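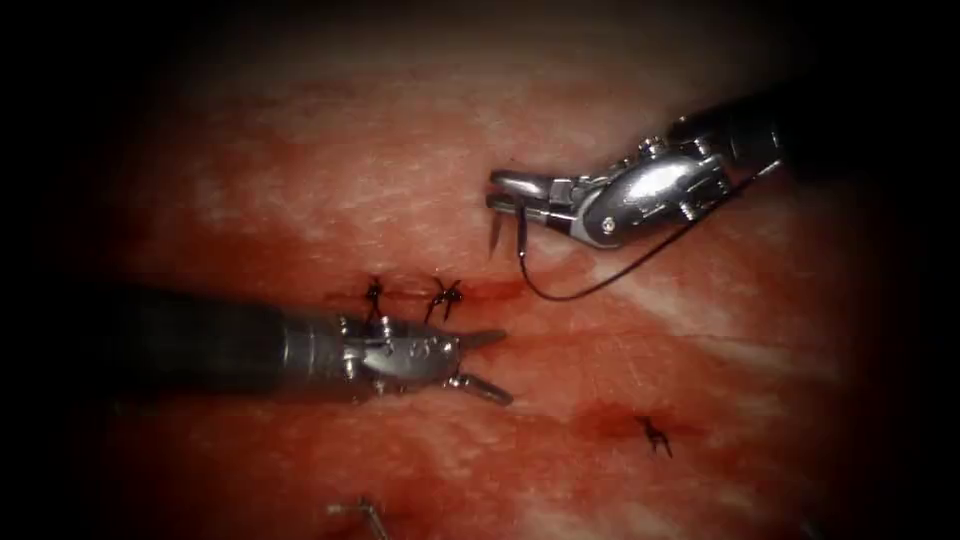

About Hirkach

Hirkach looks after one kind of machine: two-armed surgical robots used in training and research labs. We set them up, service them and mend them. We do not sell them, and we are wary of most of what is said by the people who do.

A brochure will tell you a robot ties a knot to within a hair's breadth. Perhaps it did, on the day it left the factory. We want to know what it does after a winter of practice sessions, with a stretched cable in the wrist and a pivot pin that has picked up dried blood. A row of tied knots in black thread tells us something. It does not tell us how many tries each one took, so we ask for the logs as well.

Our workshop is in Prarinen. The bench log there has reached job 1518, and wrists and jaws fill most of its pages.

What we check

Jaws first. A needle driver has to hold a curved needle without letting it roll, and a grasper has to open to the same angle each time it is told to. Then the joint, pin by pin. Then the cables, which the makers like to call maintenance-free. We have yet to meet one that is.

After that we run the arms over tissue, with needle and thread. Foam pads are cheaper and flatter the machine, in our view. Tissue is slippery and shiny, thread crosses itself, and a shaft can easily block the tissue below the cut from the wrist camera. If an arm is going to drift, we would like to see it there. 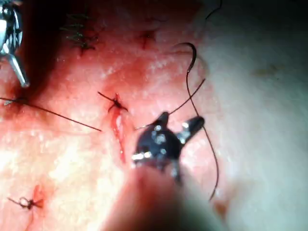
How we work

A full service takes 13 hours, spread over two days. We replace a cable set at 200 sessions whatever the software says is left in it – the counter measures use, and has no idea about wear.

The Guo calibration routine is one we use, with reservations. We tried Ritar for a year and went back to doing the wrist offsets by hand.

Opening times

The workshop closes on 23rd December and opens again in January. For repairs, ring extension 2314 and have the fault log ready.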